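Keeping a word list for Jedero

2 min read
Print | E-mail

I have played Jedero, the word guessing game, most evenings since November. At level 13 I started keeping my own list of answers in a text file. It now holds 2915 entries, and a few people have asked how it is set up.
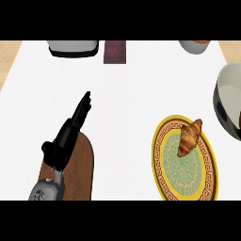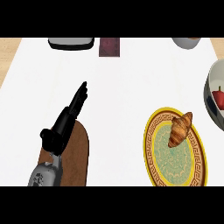

File format

One entry per line, all lower case. Each line has the clue, a tab, the answer, another tab, and the level number. I tried a spreadsheet first, but it kept turning answers such as "march" into dates. Plain text also sorts faster on my old laptop.

Clues are copied exactly as the game shows them, spelling errors included. If you fix the spelling, a search for the original clue will miss it. Level 8 has "calender" in two clues and I left both alone.

Duplicates

The game reuses answers. "Anchor" comes up under ships, under television news and under tug of war. I keep all three lines. Hamdia Alemayehu merges hers into one line with the clues separated by semicolons, and her file is shorter, but it can't be sorted by level. Pick one method before you have many entries — changing later took me a full evening.

Partial answers

When I have some letters but no solution, I write the known letters and a period for each blank. Any search tool that accepts patterns can then run the line against a general word list. For a seven-letter word, three known letters usually bring the matches down to a single screen. Two vowels alone are not much use.

Hyphens are the exception. Jedero drops them, so "well-known" is nine letters with no gap. My word list keeps them, and I strip them out before searching.

Still open

Kiros Chala reports that the tablet version has different answers for part of level 8. I have only the phone version and haven't been able to check. If you play on a tablet, send me the clue and the letter count, and I will add a fourth column.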